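Moving the shared shop downstairs

We signed for the ground floor of the Flonley building in November, and most of my evenings since have gone into it. The room is big and bright, with a mezzanine along one side. Rent is $1,115 a month. That's more than the old place on Nesell Street, but we used to carry everything up two flights there.

Floor

It's gray and hard to hurt. I swept it twice and mopped it once before bringing anything in. There was old tape residue in a few places, and a plastic scraper with some warm water took care of most of it. I left the rest for later.

Lights

We kept the round ceiling lights and the long strip under the mezzanine. I had planned on buying desk lamps. I'm holding off until I've worked a few more nights there. The white ceiling helps a lot.

Mezzanine

Storage only for now. The black railing is staying the way it is. Boxes go up there if they're light and we won't need them before spring. Paint and anything heavy stays down.

Entrance

I like the double doors best of anything in the place. They're glass with dark metal frames and more tall glass on the sides, so a workbench will go through without taking the legs off. Both doors have a paper notice taped up, and there's a small dark sign overhead. Fingerprints show on the glass, so I keep a spray bottle nearby.

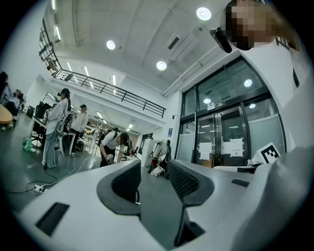 Still to do

Move the last 5 crates from Nesell Street. Get a mat for the doorway. Call Polivov again about the shelving quote, which came in at $2,637 without delivery. Measure the wall under the mezzanine before I call.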